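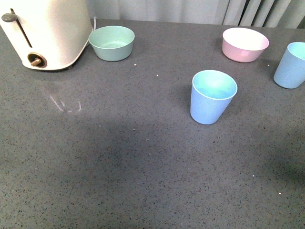
Go on the December day if you can, one reader wrote in after my last post, because the kitchen rooms are half empty and you get to open every drawer. Too late for me, I went in July. Jul 17, 2007, open day at the Ustness display homes. Bus from Garnetard, 20 min late, so a bit of a rush.

Kitchen, unit 3

Speckled grey bench, very nice, hides crumbs I'd say. Off-white toaster with a bronzy brown dial, want it. Soft coloured bowls, pink and green, light blue cups. Kids' breakfast sort of thing. Asked about the benchtop, was told Ranasinghe range, $59 extra per metre for the thicker edge. Hmm. Didn't get teh brochure, they'd run out.

Pleated curtain right behind the grey top, pale, off-white. Looks lovely but I wouldn't want it that close to toast. One blue cup over on its side, the other standing up next to the pink bowl. Same blue as my old picnic set.

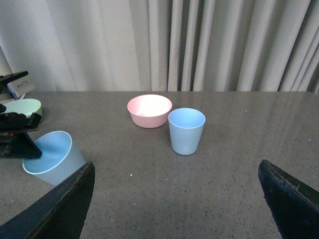
Laundry and the rest

Tiny. 2 shelves, no bench, door opens the wrong way. Skipped the Jolosham unit, queue down the path. Parking was free, coffe wasn't. Would go again for the kitchens, bring a tape measure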